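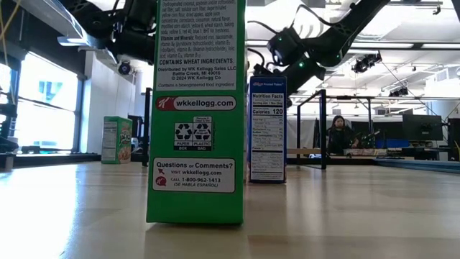
Nidonia Home Forums > Kitchen and Larder > Breakfast shelf: boxes or tubs?

marmaladehat
Posts: 152
9.14 am

Morning all! I've finally cleared the tall cupboard next to the cooker and it is going to be a proper breakfast cupboard, which I'm far more excited about than any grown adult should be. Shelf liner down, hinges tightened, the lot.

What I can't settle is whether to decant the cereal. I've got two American boxes on the table at the moment, a bright green one and the blue Frosted Flakes, plus the usual oats and bran things that were already in there. My sister in law swears by the Wirker flip lid tubs and says once you've got them you never go back. I do love the look of a row of matching tubs. But I also love a cereal box! I grew up reading them over my toast and I still do it now, every panel, even the phone number.

So, boxes or tubs? And if tubs, which size? The shelf is deep but not very tall, so the green box only goes in if I lay it down.

pegbag_and_co
Posts: 707
9.31 am

Tubs, tubs, tubs. I did mine in May and it's the best thing I've done to that kitchen apart from moving the bin. Get the tall narrow ones, they go two deep and you can see at a glance when you're running low. With boxes somebody always puts an empty one back (in this house it's me).

Make sure you measure with the lid OPEN. The Wirker ones flip upwards and I had to move a shelf down a notch so I could pour without taking the whole thing out.

oldspoon
9.40 am

Boxes. The bag inside already does the job if you fold it over and put a peg on it. I've never seen the point of paying for a tub to put a bag's worth of flakes in and then having to wash the tub.

marmaladehat
9.52 am

Ha, that's one each. Pegbag, how did you find the washing? That's the bit that puts me off. I've got visions of a drying rack full of tubs and nowhere for the plates.

pegbag_and_co
9.58 am

I only wash them between refills, and if it's the same cereal going in I often just tip out the crumbs and give it a wipe. The seals need doing properly though. Pull them out with the handle of a teaspoon, wash, and leave them on a tea towel overnight. If you put the seal back damp you'll know about it.

oldspoon
10.03 am

"Between refills" is every week if you've got teenagers.

pegbag_and_co
10.05 am

Fair! I've got one teenager and he eats toast.

bramblecrate
10.37 am

Please, please keep the ingredients if you decant. My youngest is coeliac and I can't tell you how many kitchens I've stood in looking at a lovely clear tub of something beige while the host says "oh I think it's just corn". Have a read of the side of your green box. A lot of them have the allergen line in capitals at the bottom of the list and it's the one bit I really need to see.

marmaladehat
10.49 am

Oh that's such a good point. I've just looked and yes, CONTAINS WHEAT INGREDIENTS, in bold capitals under the vitamins. There's wheat starch in the list above it too, along with dried apples, apple juice concentrate and cinnamon. And yellow 5, red 40 and blue 1, which sounds like a bus timetable.

We do have visitors with kids so I'd want that kept somewhere. Do you cut the panel out?

bramblecrate
11.02 am

Yes! Cut the whole side panel off and slide it down inside the tub, facing out, between the cereal and the wall. Or tape it round the back if you don't like card touching the food. I do the back. It takes a minute with kitchen scissors and then the best before goes on a strip of masking tape on the base. Two things to watch:

Change the card every time, even if it's the same cereal. Recipes do get altered.

Don't top up. Finish what's in there first, or you've got old at the bottom and new on top and the date on the tape means nothing.

thelardershelf
11.15 am

I'm with bramblecrate on the labels but I'd go further and say keep the box if anyone in the house has an allergy. Tubs get swapped about. Someone washes three, fills three, and now the bran is in the one with the wheat-free card on the back. We had precisely that and went back to boxes the same afternoon.

pegbag_and_co
11.21 am

That's a people problem more than a tub problem though, surely? You could muddle up the inner bags just as easily.

thelardershelf
11.26 am

In theory. In ten years of boxes I've never once put a bag back in the wrong one. I managed it with tubs in a fortnight. I'm happy to be told I'm hopeless but I know which I'm sticking with.

saltcellar_sue
11.48 am

Can I ask the important question, where did you get Frosted Flakes from? Is it the same as ours? I've only ever had the British sort and I've always been curious.

marmaladehat
12.06 pm

Dehghan's, the corner shop on the Gasgate end of our road! They've got a whole bay of imported bits now, it's wonderful, I go in for milk and come out with a carrier bag. They had marshmallow spread and three sorts of pretzel last time.

No idea yet if it's the same, I'm saving it until the cupboard's done as a treat. I'll report back. The nutrition panel is a lovely big black and white thing, very easy to read compared with the tiny print I'm used to. Says Calories 120 in huge letters. I'd have to get up and read the serving size properly before anyone compares it with theirs.

saltcellar_sue
12.11 pm

Oh please do, I need to know! A side by side bowl test. I'd come round and help.

oldspoon
12.20 pm

That panel is another reason to keep the box, by the way. I like knowing what I'm eating and I'm not going to go hunting in a drawer for a bit of card.

bramblecrate
12.24 pm

It isn't in a drawer, it's on the tub. I did say!

oldspoon
12.29 pm

So you did. Withdrawn. I still don't want to wash a tub.

crumbtray
1.10 pm

Coming in from the other side, has anyone tried cutting the boxes down? I've got a short shelf as well and what I do is trim the top off so the box is just taller than the bag, and then fold the bag over and clip it. The box holds it upright, the side panels stay on so you've still got your ingredients, and it fits. No tubs to buy. I even cover mine with brown paper on the front only, so they match from the outside and I can still read the sides. You get really quick at it.

Use a ruler and a craft knife on an old chopping board. Scissors make a ragged edge and it'll annoy you every morning.

marmaladehat
1.22 pm

Crumbtray that is GENIUS. Why did I not think of that. I could trim the green one, it's much too tall as it is. Only thing is the ingredients list is up near the top of the side, so if I cut too far down I'd slice straight through it. Would you cut it from the bottom instead?

crumbtray
1.34 pm

Ooh, good spot. You could, yes. Empty it, open the bottom flaps, trim from that end, score new fold lines and tape it back up. The bottom of the side is normally just the contact details. Bit more faff but it works, I did it with a porridge box that had the cooking times right at the top. Or just cut the list off before you trim and glue it back on lower down.

marmaladehat
1.41 pm

Bottom of mine is the Questions or Comments? bit with the phone number. I'd be sorry to lose that but I can live with it. Above that there's the recycling thing and then the web address, so there's a decent bit of height to play with before I get anywhere near the wheat line.

thelardershelf
1.55 pm

Oh I like this a lot. Best of both. Does it stay rigid with the top off?

crumbtray
2.02 pm

Pretty well, as long as the bag's fairly full. Once it's down to the last third they go a bit floppy, so I stand them all in a tray with a lip at the front. An old roasting tin would do.

pegbag_and_co
2.15 pm

I'm still team tub but I'd happily look at a photo of that shelf. My only worry would be the crunch. A pegged bag was never airtight enough in my kitchen, we get a lot of steam because the cupboard's near the hob. Marmaladehat, didn't you say yours is next to the cooker?

marmaladehat
2.19 pm

It is. Hmm. That's a point for tubs.

pegbag_and_co
2.23 pm

It really is! Mine went soft in days by the kettle.

oldspoon
2.30 pm

Or put the pans by the cooker and the cereal somewhere else.

marmaladehat
2.36 pm

I've just lined that cupboard with lemons paper, it's staying the breakfast cupboard!

saltcellar_sue
2.51 pm

On recycling, since you mentioned it, check what your council takes. The box is easy, ours goes out with the cardboard. The inner bag is the bit that catches people out, we have to take ours to the collection point at the big supermarket.

marmaladehat
3.05 pm

Mine has it split into two little tiles, PAPER BOX and PLASTIC BAG, with a line of small text over the bag one. I'll go by what the council says for here anyway, as it's an American label.

bramblecrate
3.12 pm

If you do go for tubs in the end, try the charity shop in Gasgate first. I got a pair of old square ones with good seals for 60p each. They don't match a thing and I love them.

marmaladehat
4.40 pm

Right, decision made, for this month at least. The two sweet ones get the crumbtray treatment because they'll be gone quickly, steam or no steam. Oats and bran go into tubs with the panels taped on the back, bramblecrate style. I measured with an imaginary lid open, thank you pegbag, and the 355 ml Wirker is far too titchy for oats but would be perfect for raisins and seeds, so I'm getting a couple of those as well. Off to find the craft knife!

crumbtray
4.47 pm

Score before you fold! And post the shelf when it's done.

saltcellar_sue
4.52 pm

And the bowl test!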